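4. Collecting grasp examples with Flikevum

By now the arm is homed and Flikevum is talking to it (if it isn't, go back to section 3, I'll wait!). This is the part I like best, where we let the thing pick stuff up over and over and save every try, good or bad.

1. Clamp the bin to the table. Give it a good shove with your hand. If it slides, tighten up and shove again.
2. Put 5 objects in the bin. Mix the shapes up, and please don't line them up nicely. I toss mine in.
3. Open a new session and type in the object list. Spelling counts, so "hairbrush" and "hair brush" end up as two different things.
4. Step back outside the tape, then press Start. 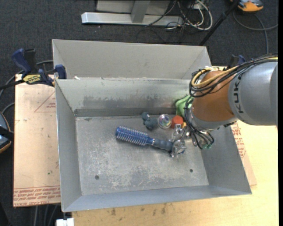
Figure 6. Arm down in the bin, gripper at the handle end of the hairbrush.

5. Watch the first few tries with your thumb near the stop button. After that you can sit down, but stay in the room.
6. When the counter hits 164, Flikevum pauses by itself. Swap the objects, stir the bin and press Resume.

Note: Keep the misses! My first set at Rarkoncombe had 1,608 tries in it and I very nearly deleted all the failed ones to save disk space. Nabila Ezzat caught me in time. The learner needs both kinds.

Caution: Never reach into the bin while the status light is green, even if the arm looks parked. Press Pause, wait for amber, then go in.

Caution: Check the cables at the wrist before each session. They need enough slack for a full turn and shouldn't rub on the bin wall.

Labeling the tries is in section 5.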